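About Forkerham Track Club

Forkerham Track Club began on a Tuesday evening in March, when Natália Barreto put a notice up at the Piltthorpe library asking whether any kids in town would like to learn to run hurdles. She had a whistle, a borrowed set of cones and a good deal of hope, and seven children turned up (two of them in rain boots, bless them!). We still meet on Tuesdays, and Natália is still our head coach, though these days she has Coach Paiva to look after the throwers and jumpers while she fusses over everybody's trail leg.

We train at the Grasa Road oval, all 14 weeks of the spring season and then again in the fall, and our runners range from second graders who mostly want to race their cousins to high school seniors hoping for a spot on a college roster. We love having both, and we try hard to make sure the little ones get just as much of our time.
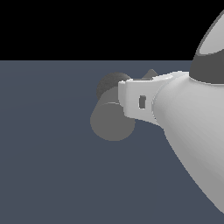
Does my child need to have run in a meet before?

Most of our new members never have, and the first few practices are all games, relays and learning how to warm up.

Membership is $40 a season, and that covers a club singlet and entry to our home meets. If money is tight, please have a quiet word with Natália, who would much rather have your child running. Parents are welcome to stay and watch from the bleachers, and practice starts at 5:30, so do try to get there a little early the first time to fill out the forms.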